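Notebook, control station assembly, Closter shop
April 13, 2025

Carrying over from the March pages. Pendant stations for Lillari, order of 300. Two-arm cell is on sorting and presenting parts; people are on wiring, torque and final check. Notes below are for whoever has the bench next.

1. Where the work sits now

Before the cell, one person did a station start to finish: pull the switch blocks from the bin, sort them, check the button caps, mount, wire, close up, test. Sorting took a lot of the morning and everyone hated it. With the cell doing the sorting, the bench person starts at mounting. The day is more wiring than it used to be. Two of us have said our hands are more tired by the afternoon, and I think that is real. Sorting was dull, but it was also a rest between boxes. I have asked for the bench rota to change every two hours instead of at lunch.

2. Trays

Blue on the left, red on the right, with bare table between them. Keep that gap. When the trays were pushed together last month the left arm kept dragging the rim. Control box goes in the blue tray lengthwise, selector knob to the back and emergency stop nearest the arms. Loose switch parts can lie on their side, no need to stand them up.

Setup with one box in, the orange part next to it on the blue side and the green ones over in red:
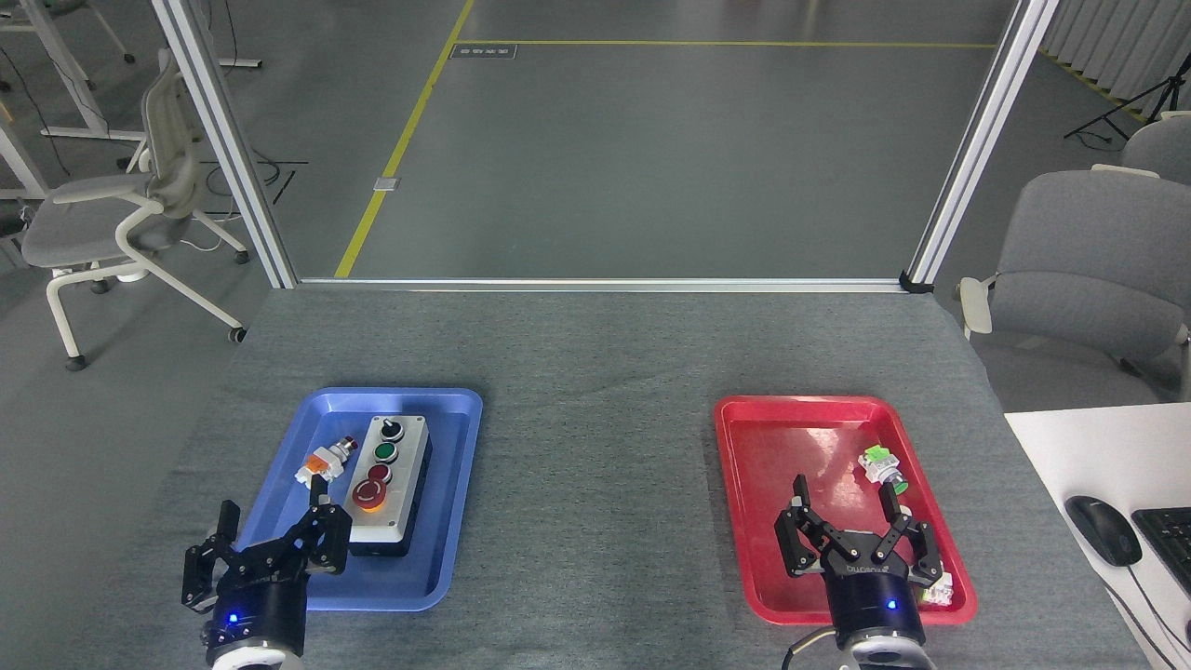 3. Counts and stops

Run total on the cell counter at end of shift: 591 picks. It stopped and asked for a person 17 times. Most of those were small parts up against the tray wall. The rest were parts lying on top of each other, which is a loading problem and ours to fix.

Each stop is short but it pulls someone off wiring, and picking up a half-wired box again costs more than the stop does. Tried letting the stops wait until the bench person reached a natural break. Output from the cell dropped a little, wiring mistakes dropped too. Will keep it that way for the next batch of 50 and compare.

4. Who does what

Still unclear who owns the cell during a shift. The Evska job sheet only has a line for the assembler. I added a second line by hand for cell tending and signed it. Needs to go on the printed sheet, otherwise the hours all land on assembly and it looks like wiring got slower.

Also the newer people are not learning to tell the switch blocks apart by eye, as they rarely handle them unsorted. Suggest one manual sort per week for each person, on paid time.

5. To do

Tape outlines for both trays on the gray cloth.
Ask Gu about a shallower red tray.
Revise job sheet, two lines.
Move the spare chair back from the right side of the table when loading.
Write down the restart steps and hang them at the bench. At the moment three people know them and the late shift has none of the three.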